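Mussa Work Area Inspection: Hand-Held Gripper Stations
Inspector's copy with comments. Inspected by Bence Bíró, January.
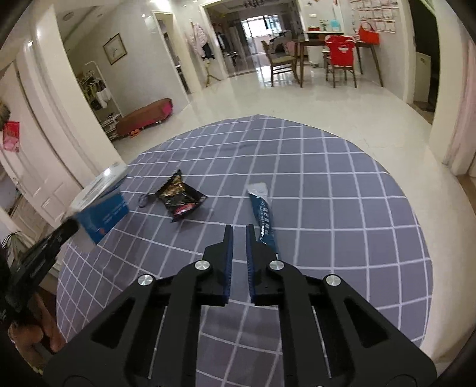

1. Table and work surface

1.1 Cloth lies flat, no folds under the work: OK
1.2 Surface clear of items not on the task list: FAIL
Comment: Keys and key rings are still turning up beside the snack bags. I raised this at the last round and was told the item list from Flindow would be updated. It has not been.
1.3 Table height suits the person using it: NOT CHECKED
Comment: The form has one box for this and we have people of very different heights. One tick can't cover all of them.

2. Grippers

2.1 Blue grip pads seated, no lifting at the ends: OK
2.2 Screw caps present on both arms: OK
2.3 Fingers close evenly with no sticking: OK on the day
Comment: Two operators say the left-hand unit gets stiff by mid-afternoon. I inspected at 9:40 in the morning. Somebody should repeat this at 3.
2.4 Weight of unit marked on handle: FAIL
Comment: Heseo's sheet calls it "light." I would like a number. Anything is light for the first ten minutes.

3. Strain and breaks

3.1 Operators rotate off the grippers every hour: FAIL
Comment: The rota says they do. The log shows 127 pick-and-place runs by one person in a single morning, and I can't make that fit with the breaks written next to it.
3.2 Wrist or thumb pain reported and followed up: PARTLY
Comment: Three reports, one follow-up. The other two were marked "getting used to it." Please stop writing that on a health form.
3.3 Seating within reach for rest: OK

4. Floor and walkways

4.1 Tiles dry and clean: OK
4.2 Route to the door clear: OK
4.3 Proper shoes worn in the work area: FAIL
Comment: The rule says closed shoes. Ask the people doing the work before buying any, as the last lot came in one size.

5. Training

5.1 Every operator has had the Grokine safety session: PARTLY
Comment: Session was 86 slides, and four of them were about hands. The rest told people how their jobs would get more interesting.
5.2 Operators know how to stop a task and report a fault: OK
Comment: They know how. Several asked if a stopped task counts against the daily target of 200. I could not get an answer from the office, so I expect they will keep going when they shouldn't.

6. Changes to the job

6.1 Staff told in writing what their recorded work will be used for: FAIL
Comment: They were told out loud, by different managers, and the versions don't match. One group heard that the machines would take over the dull packing. Another heard that nothing would change. I have trouble believing either.
6.2 New duties added to job descriptions: FAIL
Comment: Same title and same pay band as before, with a tool in each hand.

Actions

Items 2.4 and 3.2 to be closed before the next round. Item 3.1 needs the real log, including corrections. Item 6.1 goes to the office again, third request. I won't sign the overall pass until I have a written reply.

B. Bíró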